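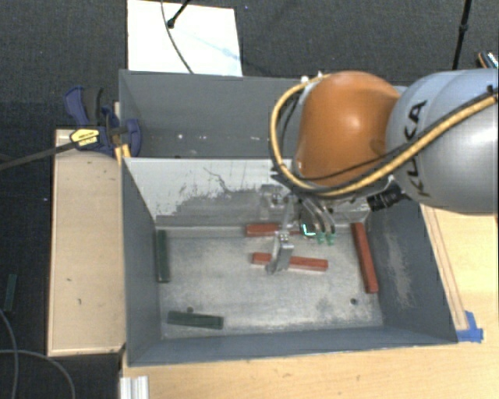 Bloques rojos y verdes en un cajón de metal gris.

El cajón no es orden

Por Joelle Mahasneh

Cada febrero vuelve la misma consigna: compre recipientes, meta dentro lo que anda suelto y respire. La última vez la escuché en una charla de Trovutix, un viernes a las 9 de la mañana, con café malo y una lámina final que prometía recuperar 111 horas al año. Pregunté de dónde salía la cifra. Me contestaron que de la experiencia de los clientes.

Desconfío. Un cajón abierto, como el gris de la fotografía, contiene las cosas, y ahí se acaba su mérito. Los bloques rojos quedan cada uno en su ángulo, uno al fondo, otro medio atravesado, otro casi vertical junto a la pared, y dos verdes comparten el mismo suelo rayado. Quien mire desde la puerta dirá que está recogido. Quien necesite una pieza concreta tendrá que meter la mano y buscar.

Mi amigo Attila Pintér, que lleva años en almacenes, defiende lo contrario. Según él, clasificar por color cuesta más de lo que ahorra y el revoltijo es barato. Le concedo la mitad. Para tan pocas piezas, separar me parece una manía. Para 2000, el revoltijo lo paga alguien, casi siempre el del turno siguiente, y ese gasto no lo veo nunca en los folletos.

Tampoco me convence el bando de las etiquetas. En Castellanos compré una vez un juego entero de cajitas con tapa para el taller de casa. A los dos meses había tornillos en la de arandelas y pilas en la de tornillos. El sistema exigía disciplina los 365 días y yo tengo la que tengo.

Así que, antes de comprar otro recipiente, yo preguntaría quién va a sacar las cosas de ahí y cuántas veces por semana. En la charla no lo preguntó ninguno de los ponentes. Sí repartieron un catálogo.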